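Drucken | Artikel per E-Mail senden

Das zweite Leben eines Stückes

Wie das Tourneetheater Kütt mit kleinen Häusern arbeitet, und warum die Regisseurin Graça Quintela keine Premieren mehr mag

Um zehn Uhr am Morgen riecht das Foyer in Seltcombe nach Kaffee und nach Bodenwachs. Graça Quintela sitzt auf der Treppe und streicht in ihrem Textbuch. Es ist die vierzehnte Fassung, sagt sie, und sie sagt es ohne Klage. Das Stück heißt «Wunano» und wird seit September gespielt, jede Woche in einem anderen Ort. In jedem Ort wird es ein wenig kürzer.

Ich habe die Truppe Kütt vier Tage lang begleitet. Ich wollte verstehen, was mit einer Inszenierung geschieht, wenn die Kritiker schon abgereist sind. Über Premieren wird viel geschrieben. Über die dreißigste Vorstellung in einer Stadt mit 3.607 Einwohnern liest man fast nie etwas, obwohl die meisten Zuschauer ein Stück genau an so einem Abend sehen.

«Bei der Premiere spielen alle für die Kollegen», sagt Quintela. «Man hört das am Lachen. Es kommt zu früh.» In den kleinen Häusern lacht das Publikum später, manchmal auch gar nicht, und danach wartet es an der Tür, um mit den Schauspielern zu sprechen. Am zweiten Abend hat eine ältere Dame dem Hauptdarsteller erklärt, dass sein Vater im dritten Bild niemals so schnell verzeihen dürfte. Am nächsten Vormittag wurde die Szene neu geprobt. Die Pause vor dem Satz «Dann setz dich» ist jetzt doppelt so lang.

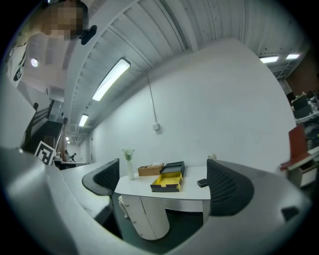
Der Hauptdarsteller heißt Luuk Van Acker. Er ist in Gent aufgewachsen und spielt auf Deutsch, mit einem Akzent, den er früher verstecken wollte. In «Wunano» darf er ihn behalten. Die Figur kommt nach vielen Jahren auf See in ihr Dorf zurück, und man muss hören, dass sie woanders gelebt hat. Van Acker spricht leise, auch auf der Bühne. In der letzten Reihe von Seltcombe verstand man ihn trotzdem gut, was ich von manchem großen Haus nicht behaupten kann.

Schwieriger ist die Frage der Umbesetzung. Im Oktober war Van Acker eine Woche lang heiser, und für ihn sprang der Regieassistent ein, mit dem Text in der Hand. Das Theater hat es an der Abendkasse angekündigt, und wer wollte, bekam sein Geld zurück. Es wollten sehr wenige. Quintela meint, dass gerade diese Abende zu den besten gehörten. Ich war nicht dabei und kann es weder bestätigen noch bestreiten.

Von dem Geld spricht man bei Kütt offen. Ein Gastspiel kostet den Veranstalter 4.000 Euro, darin sind Transport und Technik enthalten. In Tumgate, wo die Truppe ihr Lager und ihren Probenraum hat, gibt die Gemeinde einen Zuschuss, der jedes Jahr neu beantragt werden muss. Reich wird davon keiner. Van Acker gibt nebenher Sprechunterricht, Quintela übersetzt Gebrauchsanweisungen aus dem Portugiesischen.

Am letzten Abend saß ich nicht im Saal, ich stand in der Seitengasse. Von dort sieht man wenig vom Spiel und viel von den Gesichtern, kurz bevor sie ins Licht gehen. Van Acker bewegte die Lippen, aber es war nicht sein eigener Text, den er sprach. Es war der Text des Vaters. Nach dem Applaus fragte ich ihn danach. Er wisse dann besser, worauf er antworten müsse, sagte er und ging sich abschminken.

«Wunano» ist noch bis zum Frühjahr unterwegs. Die nächsten Vorstellungen finden in Tumgate statt, Karten gibt es nur an der Abendkasse.

Mehr aus dem Ressort Bühne
Wer flüstert da? Zu Besuch bei einer Souffleuse
Kleine Säle, lange Wege: Gastspiele auf dem Land
Das Programmheft, eine Verteidigung
Zweite Besetzung: Drei Gespräche

Kontakt | Impressum | © 2021 Alle Rechte vorbehalten | Nach oben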